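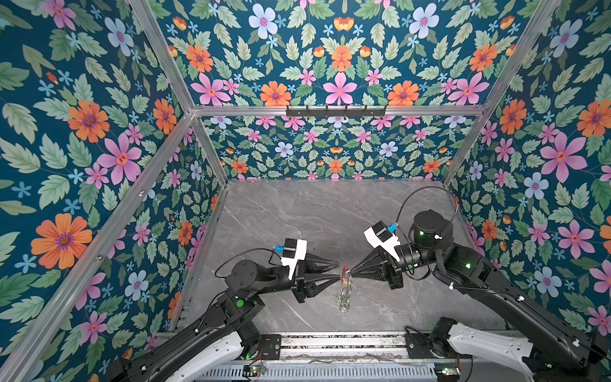
Pink and orange blooms on deep teal wallpaper.

Fifty-three dollars and not a drop of wine

The no-alcohol pairing has become a fixture on expensive menus. I drank my way through a good many of them and came away with some questions about the bill.

The first glass at Pralon was cloudy, pale green and served in the kind of stem you'd be afraid to wash. It was cucumber, green tea, a little vinegar and something the server called "forest salt." I asked what forest salt was. She went to find out, and when she came back the answer was salt, with dried pine needles in it.

There were six more glasses to go. The whole run costs $53 on top of the food, which puts it close enough to the cheaper of the two wine pairings that you have to stop and think. I did stop and think. I ordered it anyway, because I had decided to spend the winter finding out whether these things are any good, and you can't do that on tap water.

I should say where I'm coming from. I drink, though less than I used to. My sister doesn't and never has, and for twenty years I've watched her get handed a Coke with a lemon slice while the rest of the table had a conversation with the sommelier. So when restaurants started printing a second column of drinks next to the wines, I was on the side of the column. I still am, mostly. What bothers me is how quickly it went from being a courtesy to being a product.

The pitch is always the same. A server leans in and tells you that the kitchen and the bar have worked together on something very special, that each drink has been built for the plate it comes with, and that even the people who drink are choosing it now. That last part comes up so often that I began to wonder if it was in a training packet. At three different restaurants I heard it in nearly the same words.

It may well be true. I have no way of checking and neither do you. But I did notice that at Dvořáček, where the room was full on a wet night in February, mine was the only set of juice glasses I could see, and I was looking.

Dvořáček is worth the trip, by the way. It's in an old coaching inn with 1812 cut into the stone over the door, and the dumplings are as good as people say. The duck comes with red cabbage that has been cooked until it gives up. With the duck I was given a drink made from beets, black currants and smoked tea. It was sour, dark and a bit rough at the edges, and it did what a red wine does with fat, which is get rid of it so you can have some more. I would have paid for a second glass. It was the best thing I drank all season.

The trouble is that it came fourth out of five. Before it I'd had carrot juice with caraway, an apple thing with foam on it, and a cold broth that tasted like the inside of a teapot. After it came a pear syrup let down with soda, next to a dessert that was already made of pears.

This is the pattern nearly everywhere. One good glass, sometimes two, and a lot of filler that leans on sugar. Fruit is sweet. Vegetables that people like to juice are mostly sweet too. If you want to take the sweetness down you need acid or bitterness or tannin, and if you overdo any of those the guest makes a face. Wine gets around the problem by letting yeast eat the sugar over weeks, and the yeast makes alcohol as it goes. Take that route away and you have a real technical puzzle on your hands. Some kitchens have worked hard on it. Others have bought a juicer.

By the fifth course of a typical pairing I was full, and not from the food. Count up what you're being asked to swallow and it's the equivalent of a big breakfast juice or two, spread over three hours. I slept badly after Pralon and woke up thirsty.

Then there's the bottle question. Not everything in those glasses is made in the house. At two places I recognized the same bitter orange aperitif, Plestero, which you can order by the case. One restaurant poured it over a big ice cube with a sprig of rosemary and called it by name on the card, which seems fair to me. The other had it down as "our bitter citrus." I asked whether they made it themselves. The server said it was "finished in house." I asked what the finishing was. It was the ice cube.

I don't mind a restaurant buying in a drink. They buy in the wine, after all, and I've never asked a chef to stomp grapes. But with wine I get a name, a place and a year, and if I feel like it I can look up what the bottle costs and decide how silly I'm being. With a house drink there's nothing to look up. The diner is asked to take labor on faith. Sometimes the labor is real, with days of fermenting and straining and tasting behind it, and sometimes it's ninety seconds with a squeeze bottle, and the price doesn't tell you which.

The suppliers have noticed the opening. Skitier, a distributor that handles nothing but alcohol-free drinks, sent me its spring list when I asked for it. It runs to 600 items. I read all of it one evening, and I would not recommend this. There are sparkling teas from everywhere. There are wines with the alcohol taken out, a category I have tried hard to like. There are "botanical spirits," which is a term that should be retired until someone can explain what they're the spirit of. Several pages carry suggested pairings, course by course, so that a restaurant with no bar program at all can print a card in the morning and pour from it that night. One of the suggested cards, scallop through chocolate, matched a menu I'd been given the week before, right down to the order. I had been told that one took the team months.

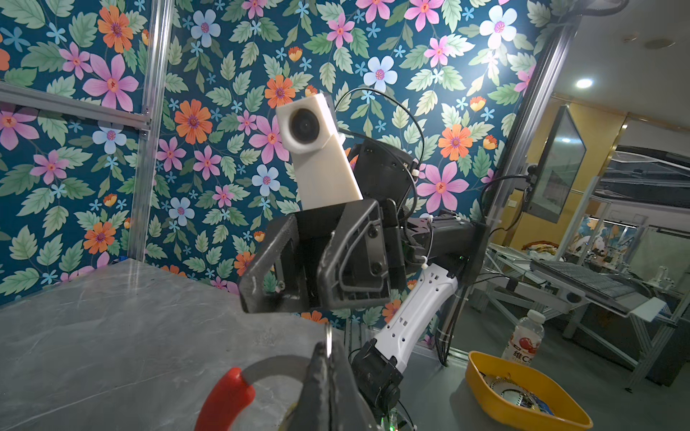
Lieven De Smet thinks I'm being unfair, and he told me so at some length over the phone. He put together his first pairing when there was no list to order from, he said, and he threw away more than he served. "You are counting the fruit," he said. "Count the person. If a cook stands for two days over a pot of onion skins to make one liter, this is more work than opening a bottle, no? With the bottle, the work was done by somebody else." He also said that people will pay fourteen dollars for a glass of wine that cost the house four and never say a word, and that the same people send him emails about his kombucha.

He has a point, and I've been chewing on it. Wine markups are nothing to be proud of. I've paid them all my life with barely a grumble, and it's possible I only got interested in the math of a drink when the drink stopped making me cheerful. A second glass of Burgundy is a great help in not reading the check.

But I pushed him on the bought-in bottles, and there he gave some ground. He doesn't like seeing a ready-made drink passed off as the kitchen's own. He thinks it will do damage in the end, because guests who feel fooled once will go back to sparkling water, and the places doing the hard work will lose them along with everyone else. He'd like to see makers' names on the card. So would I. It would cost nothing but ink.

I asked him too about the sugar, and he said that most pairings are simply too long. His own is 3 glasses, small ones, for a menu of eight courses. With the other plates you get water. He said guests were puzzled in the beginning and a few wanted to know what they had done wrong.

I went to try it. The middle one, the onion skin, is brown and looks like something you'd drain from a radiator. It came with a piece of grilled celery root and a hard cheese, and it was savory and faintly bitter, with a dry finish I can't account for at all. I finished it before I'd finished the plate. The first glass, a rhubarb thing, I could take or leave. The last was hot, made from toasted barley, and I've thought about it since.

Of course, that's a person who cares a great deal about one small part of dinner, and you can't build a trend on him. Most restaurants adding these cards are doing it for reasons you can work out on a napkin. The guest who doesn't drink used to be worth a few dollars in soda. Now that guest can be worth as much as the next one. I don't blame anybody for that, with rents what they are and payroll going up. I just don't want to be told it's hospitality.

If you're going to order one, a few things I'd do. Ask how many of the drinks are made on the premises, and listen for a number. Ask whether you can have single glasses, since a good many places will pour them even when the card says they won't, and go for whatever is matched to the main course, because that's where the effort tends to go. Skip anything with foam. And if the server tells you that even the drinkers are choosing it these days, ask which ones.

My sister came with me to the last meal of the run. She looked down the card, seven drinks with a paragraph under each, and asked if they had ginger beer. They did. It was four dollars and she had two.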